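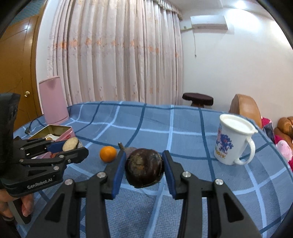
Bench, before lunch. Dark round one in front, little purple-brown one with the stem behind it.

19 April 2021

Dye notebook, onion skin and walnut baths

OK, so the walnut bath is finally behaving! I left the hulls soaking from the end of March and the smell has gone from awful to merely swampy (sorry, Tineke, I know your desk is right by the vent). Strained it through the old pillowcase, squeezed like mad, and got a liquor so dark I couldn't see the spoon in it.

Put in 3 skeins of the Temthorpe wool, no mordant, just wetted out overnight. Held it under a simmer for 2 hours and then let it all cool in the pot. Gorgeous deep brown on two of them. The third has a pale stripe where I tied it too tight, so that one's going in the sample drawer with a rude label.

Onion skins next. Ravindra has been saving them up for me and the bag he brought in was enormous, mostly yellow with a few red mixed in. I pulled the reds out because I want to try those alone. The yellow skins on alum wool gave that loud orange I remember from last year, and a dip in the iron pot took it down to a mossy green that Araceli has already claimed for her hat.

Cotton is still a headache. I did the soy milk treatment on the Kanaujia muslin, dried it, did it again, and the walnut still came out more tea stain than brown. Mirjana thinks I'm not scouring long enough. She may be right, I got bored and pulled it early. Will do a proper long scour with soda ash and try again before I blame the cloth.

Scale note: the small scale drifts by 18 grams if you leave it on the windowsill. I only found out after weighing the alum, so treat the alum numbers on the last page as rubbish. It lives on the shelf by the sink now, please leave it there!

To do:
red skins, alum and no alum, same pot size
re-scour muslin
cut lightfastness strips and tape them up in the south window
ask Siamak if the Runelville people still have madder root
buy more pH strips, we're down to the last few and they've been splashed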